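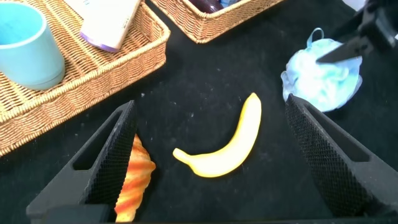

How is the Aydoğan play kitchen corner coming along?
Slowly, but the children are already using half of it, and the rest should be open before the end of August.

When you gave us the grant in the spring we promised to turn the back half of the toy library into a place where families could sit and play together before they borrow anything. I'm glad to say the floor is down, the low shelves are up and the old radiator cover has finally been painted (green, after a good deal of discussion). Nazmiye Ağca has looked after the building side from the start, and she would like me to mention that Tramitz delivered the second set of shelves a week late but took the cost of fitting them off the bill, which was kind of them.

Borrowing has picked up as well. We now have 76 families signed up, and the Wednesday afternoon session has become so full that Şükran Ertürk opens a second room from three o'clock – she has moved the puzzles and the train track in there, and the older ones seem to like having it to themselves.

Of the 2000 in the grant, 200 is left. We would like to spend it on washable storage bags from Oludeck, as the cardboard boxes don't last long once they start traveling home and back on the bus. If you would prefer that we hold it for the sink, please tell us by the end of the month and we'll wait.

There are 2 things still to do. The sink needs a plumber, and the one we had booked has moved his visit twice now. The other is the labels for the shelves, which we'd like to have in both Turkish and English, with the Turkish checked by Nazmiye's mother, who taught first grade for years and is very particular about spelling.

Do come by on a Wednesday if you can. The kettle is usually on by half past two, and the parents would love to meet you!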